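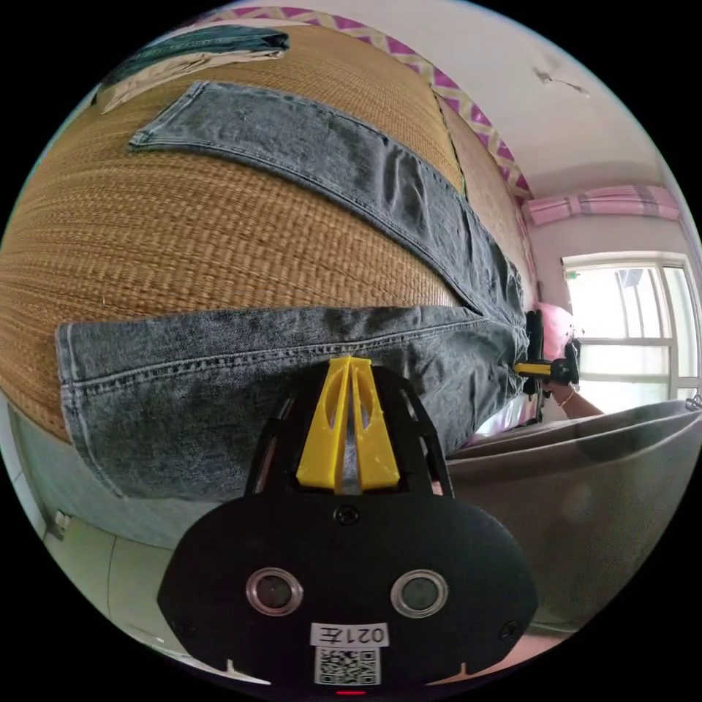 *Gray jeans on the straw mat.*

**2019-08-22, column notebook, Londside drafts**

Reread the Zulu piece this morning, the one about lending a friend my bicycle and getting back a receipt for a different bicycle. It was 854 words when I went to bed satisfied with it. The first joke comes at word 400, which is a long time to ask anyone to stand in the hallway.

Cut the opening. Cut the new opening, which was the old opening with a hat on. Starting now at the bicycle shop. Down to something Goltent might print without calling it "generous."

Things tried on the middle section:

- Friend tells the story himself. He comes off as reasonable. Dropped.
- All dialogue. Nice pace, but both of them sound like me losing an argument in the shower.
- Letter of complaint to the friend, very formal, gets pettier as it goes. Keeping this one. Numbered grievances stop at 5, and the fifth is about soup.

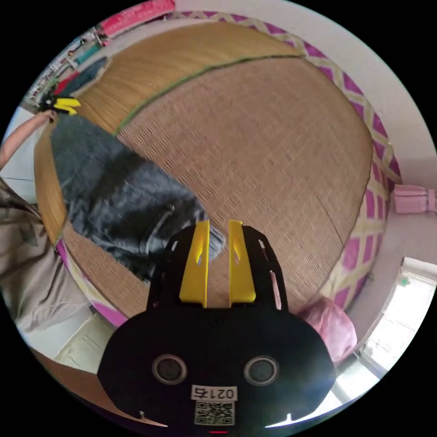
The soup needs planting earlier, otherwise it reads as if I ran out of crimes. One mention in the second paragraph should do, said flatly, no adjective. I had "treacherous soup" in there for an hour and was very pleased with myself.

Note for whoever edits the Haken series after me: do not let the narrator learn anything. I let him learn something in January and we got roughly 50 letters, most of them kind, which is the worst sort of letter for a humor column to get. Readers want him exactly as dim as they left him.

Title still bad. Candidates so far: "On Loan," "Two Wheels and a Grudge," "Yours, With Interest." The last one makes it sound like a banking column. The middle one I would cross the street to avoid. Using "On Loan" as a placeholder, so it will of course be printed that way.

Read it aloud once at normal speed. Stumbled at "subsequently." Changed to "then." Stumbled at the bit with the bell, and that one I can't fix with a shorter word because the bit with the bell isn't funny. Left it in overnight in case it improves.

To do: soup, bell, last line (currently three last lines, in a row).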